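Thắng Giáp
Sep 1, 2026

Flerent is closing its store in Grultville. I worked in that store for 4 years, so I want to write down some thoughts. A small thread.

First the facts as I understand them. Flerent has two stores in our area, Grultville and Morville. Morville stays open. Grultville will stop selling when the stock is gone. The lease was not renewed.

The company letter says 345 jobs are affected. This number includes the warehouse behind the store, which many people forget. The warehouse is the bigger part.

Workers were told in May that "no decision has been made." I still have this letter. In the same month the store stopped ordering garden furniture for next year. My old colleagues could read this sign very well.

Some of them were offered a transfer to Morville. It sounds kind. But there is no direct bus, and the early shift starts before the first train. If you don't have a car, the offer is only a piece of paper.

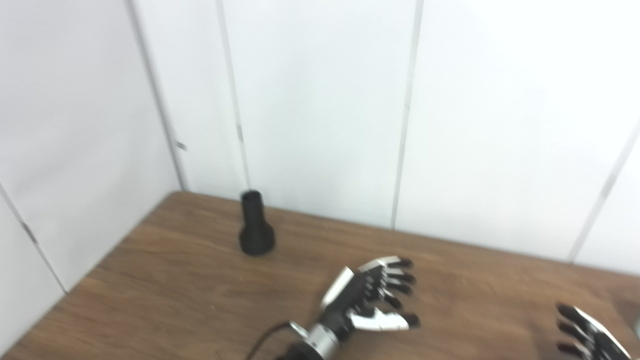
White and black fingers, brown table.

My friend Hòa Khúc has been in the kitchenware department longer than anybody. She asked if severance counts the years before Flerent bought the old Tăng stores. The answer was "we will come back to you." She is still waiting.

For those years it makes a difference of 3000 dollars for her. For a company it is a small amount. For her it is the winter rent.

About the closing sale: please be careful with the prices. Last week I saw a pan set with "was 200" on the sticker. When I worked there, we never sold this set at 200. Compare before you buy. Gift cards should be used now, please don't wait.

And if you go, be patient with the cashiers. They answer the same question all day, "so what will you do after?" Maybe ask them something else.

I don't think online shopping explains everything. The Grultville store was full on most weekends. The rent went up two times and the new owners had a lot of debt to pay. I am not an expert, but I can read a balance sheet slowly.

If you worked at Tăng before the sale and you kept your old contract, write to me. Hòa is collecting copies.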